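Week 6: Sunk Costs, or Why You Are Still Watching That Show

Reading for this week: the Jevley packet, pages 1 to 9. The appendix is optional, and past classes have treated it that way.

Start with the definition. A sunk cost is money, time or effort that is already spent and can't be recovered. Textbook advice is to ignore it. What you paid yesterday is the same whatever you do today, so it should drop out of the choice. Everybody in the room nods at this and then goes home and finishes a bad sandwich.

The usual case is the ticket. You paid for a concert, it's raining, and you have a cold. If the ticket had been free you'd stay in bed. You go anyway and cough through the slow numbers. Compare two piles only: what you get from here on if you go, and what you get from here on if you don't. The price belongs in neither pile. 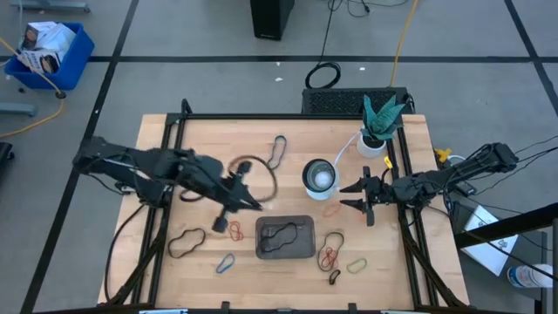
Watch out for costs that look sunk and aren't. If you can resell the ticket, the resale price is still alive and counts as a cost of going. Half the wrong answers on last October's midterm came from calling the whole price sunk when the question plainly mentioned a buyer. Read to the end of the question. It's free.

The Sellent case (packet, page 4)

Sellent, a maker of garden sheds, has put $712 into fixing an old delivery van. It needs one more repair. The owner says, "We can't quit now, look what we've put into it." Set the $712 aside. What matters is the price of the next repair, what the van will be worth to the business afterward, what it would fetch as it stands, and what another van would cost. It's quite possible that fixing it is the right call. The owner may be right for a terrible reason, and on the exam you get marks for the reason.

Why do people do it?

Waste feels like a moral failing, and most of us were raised by someone who said so at dinner. Quitting also means admitting the first decision was poor. A manager who picked the project will find it has a bright future for as long as it is hers. Hand the same file to her replacement and the future dims by lunch.
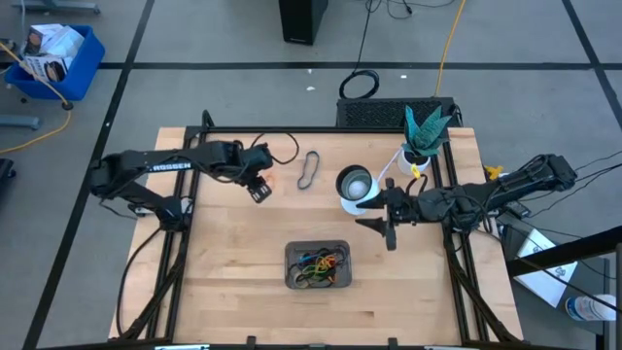
There is a decent defense of the habit, and you should know it. A firm that drops every project at the first bad month will have trouble getting suppliers to believe its promises. Sticking with things can protect a reputation, and reputation is a future benefit, so it goes in the pile. Le Roux versus Clollell in the packet turns on this. Le Roux keeps its loss-making ferry line open through the winter, Clollell shuts its own, and come spring the hotels will only sign with one of them. Work out whether Le Roux fell for a sunk cost or bought something. Both answers have been defended well, and "it depends" on its own has not.

Problem set (six questions, due at the start of class)

Questions 1 to 3 are arithmetic. Questions 4 and 5 ask you to sort costs into sunk and not sunk, with a line of explanation for each. Question 6 asks for a sunk cost from your own life. Past winners include a gym, a boyfriend and a minor in accounting. Keep it to one page.

If you are only still in this course on account of the tuition, see the second paragraph. The drop deadline is on the syllabus.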